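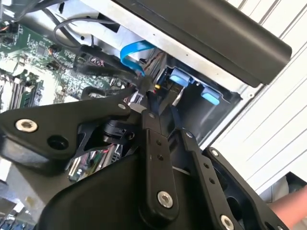
第三节 机箱拆装工位的摆放与示教

2026年6月24日
文:龙卫东(Weidong Long)

前两节把控制柜和急停接好了,这一节终于可以动机箱啦。我手上这套是 Skilimora 拆装套件,配 Jadon 夹爪,固件版本 356。你的固件要是更老,菜单名字会有点出入,先升级再往下看,不然第5步那个选项你翻遍菜单也找不着(我就翻过,翻了一个下午)。

开始之前先把电源线拔掉,按一下机箱的开机键把余电放掉,再等一会儿。台式机的电源本体我们从头到尾都不拆,套件里也没有拆它的程序,别自己加。

注意:示教模式下手臂是会动的!手要伸进机箱帮忙理线的话,先切到“保持”,看见示教器上的黄条再伸手。

1. 把机箱放倒,侧板卸掉,开口朝上。机箱下沿尽量和台面型材的槽平行,差一点没关系,后面校准会补回来,但歪得太厉害视觉会直接报错 103。

2. 装治具板。板子用两颗T型螺母锁在型材槽里,先别拧死,推到位以后再拧。我习惯放在机箱左边,手臂从右边过来,两边不打架。你要是左右反着来,记得在“工位”菜单里把镜像勾上。

3. 理线。这一步说明书原文只有一句话,我觉得太省了。机箱里头的线,尤其是硬盘架附近那一团,能拨到旁边的都拨到旁边,拨不动的用扎带松松地束一下。千万别扎紧,SATA线的插头让线一拽就斜,夹爪夹上去角度就不对了。

4. 走夹爪自己的线缆。手臂伸到最远的位置停住,看看线缆有没有绷着;再收回来,看看多出来的那一段会不会勾到机箱边。两头都满意了再把线夹锁上。这个活儿挺烦的,但值得多花几分钟!

5. 打开“夹爪 → 窄指模式”,夹持力设成 40。这个数是百分比,不是牛顿,我第一次就看错了,还奇怪怎么夹得那么温柔。拔线缆插头用 40 够了,拔内存条我会再低一点,先把两头的卡扣掰开,让它自己松出来,再去夹。

6. 示教第一个点。慢速把指尖送到插头正上方,停,切到手腕相机看一眼。指尖和插头的长边要平行,斜着的话用第六轴微调,别去动底座那几个轴,一动全乱。

7. 往下走,合爪,先不要拔。这时候轻轻按“试拉”,示教器会显示受力曲线。曲线平平地往上走就可以记录;中间有个尖儿,多半是夹到旁边的线了,退出来重做。

8. 示教放置点。拆下来的小件各有各的座,治具板上哪个座对应哪个件,在“治具”页里选,选完手臂会先悬在上面等你确认。确认之前用手晃晃那个座,松的话先紧螺丝。

9. 从头到尾用慢速空跑一遍,再带件跑。两遍都没报警才可以提速。

提示:程序名字起得讲究一点,带上机箱型号。我早期那批全叫“测试”“测试新”“测试新新”,现在自己都不敢点开。
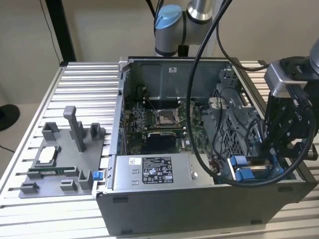

Tamsin Tapsell 看完初稿回我说,第7步的“试拉”她那边一直不太灵,带锁扣的SATA插头曲线再平也拔不下来,得先把锁扣压住。她的办法是在第6步和第7步中间插一个“压扣”动作,让一侧手指先贴上去往里推一点点,再合爪。她还嫌我写的理线太啰嗦,说干这行的人都知道。

压扣这条我收下了,加进程序模板里了,在“动作库 → 插头”底下,八月的更新会一起推送,着急的可以先手动建一个。理线那条我不改,嘿嘿,第一次装的人真的会扎太紧。

再补几个大家问得多的报错:

报错 103:机箱摆得太斜,或者侧板的反光进了相机。先挪灯,再挪机箱。

“夹爪未到位”:合爪时指尖中间卡了东西,通常是线。不要加力硬夹,松开看看。

“治具偏移”:十有八九是第2步的螺母忘了拧死。拧紧以后重新校准一次就好,放置点不用重新示教。

“线缆张力过高”:回到第4步。对,又是它。

还有个选配的事。Skondton 的快换指尖可以直接装在这个夹爪上,窄的那一对伸进硬盘架里特别舒服,就是换完以后工具长度要重新填,忘了填的话指尖会比你以为的低一截,后果你懂的。填的位置在“工具 → 长度补偿”,填完保存,再断电重启一次控制柜,新数值才会生效。

收工的时候先让手臂回到停靠位,再去搬机箱,搬之前把夹爪线缆从机箱上方拨开。程序备份到U盘,下一节讲批量运行时要用到这份备份。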